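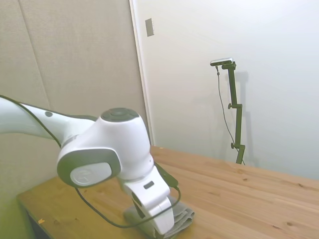
Figure 6. White arm over a light wooden table.

6. Setting the charge controller for a small wind turbine

Read this before you believe the sticker on the Andberg controller that says "self-configuring." It configures itself for a battery bank it has never measured. The Ravell turbine will spin happily either way, and the batteries pay for it.

1. Apply the turbine brake. Check that the rotor has stopped by looking at it. The brake lamp on the panel only shows that the switch has moved.

2. Connect the battery leads first, then the three turbine leads. Battery first, every time.

CAUTION: A turbine turning with no battery connected can put out well over the controller's rated input. The Andberg data sheet calls this "tolerated." Two of our returned units would disagree.

3. Hold MODE until the display shows a setup code. Enter 3251 and press SET. If the display goes back to the main screen, you let go too early.

4. Choose your battery type. Do not choose AUTO. On firmware dated before 2018-03-03, AUTO treats every bank as flooded lead-acid, and we have not been shown that later versions do much better.

5. Set the dump load cut-in from the battery maker's charge table. The Trondier brochure suggests a single value "for all climates." We have yet to meet a battery that had read it.

6. Release the brake and watch the display through at least one decent gust. The current reading should rise and fall with the rotor. A steady reading in unsteady wind means a loose sense wire.

NOTE: The yearly output on the box assumes a tall tower and a site with nothing upwind. If you have trees, a barn or neighbors, expect less. Log your own readings through April before you buy a second turbine on the strength of the first.

Error 39: sense wire open. Go back to step 2.
Error 107: dump load not found. The Pimentel dealer guide says to clear this and carry on. Don't. Brake the turbine and check the load with a meter.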